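Workshop > Notebook > Textiles and dye

29 April 2018

Second go at the Kilholm bag pattern, working from Yupin Phuthong's notes of her visit to the weavers. Still not convinced the notes describe one method. Page 2 has the spiral started from the base with a single needle, and further down the same page she has two people working in from the sides. Either there are two kinds of bag or somebody was being polite to a visitor.

Cast on 50 loops in the undyed wool. Gauge came out far too open. The museum card says "tight enough to carry meal", and mine would lose half of it on the way home.

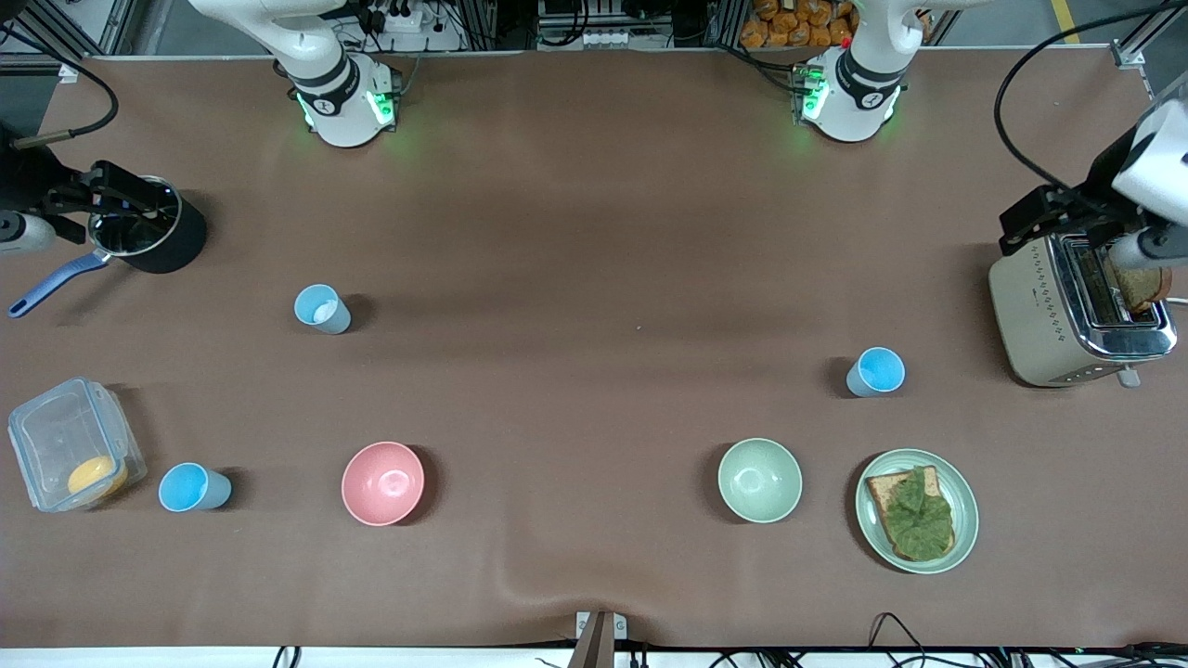 The women's group claims the red comes from bark alone. Prasert Chareonsuk believes it; I don't, or not yet. Every bark bath I have tried gives a dull tan, and the card from the Londeck collection says nothing about a mordant, which could mean none was used or that the collector never asked. The recipe only says "a cooking pot", and a black saucepan like the one in the gripper tells you nothing about whether the dyers' pots were iron. Iron would push the colour darker, so it matters. Have written to Yupin to ask what the pots were made of.

Bath as made: 700 g bark, left overnight, strained through cloth. Skein in, simmered, left to cool in the liquid. Result is the colour of weak tea. Prasert says wait until it has been rinsed. Fine.

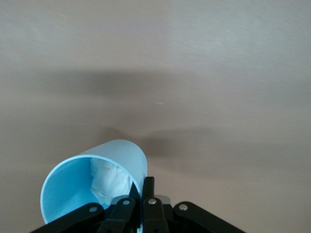 Meaning of the zigzag

Sarine's booklet says the zigzag stands for a woman's thoughts. Oh says rivers. Both give it as settled and neither names a weaver. The January interview has an older woman laughing at the question and saying her aunt made it that way. I'd trust that over the booklet. Leave the label text blank for now, whatever the printer wants.
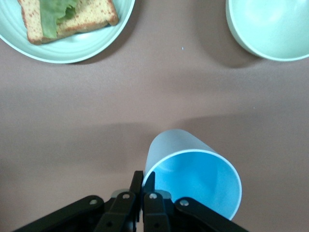 To do

Rewind skein 1194, the tag has come off one end.
Try the tighter loop on a smaller needle, single worker only.
Get the full interview tape, the typed version skips bits.
Ask who was paid for the pattern. No answer to that in any of the papers so far.

Search the notebook Go

Contact the workshop | Copyright Kilholm Textile Workshop | Back to top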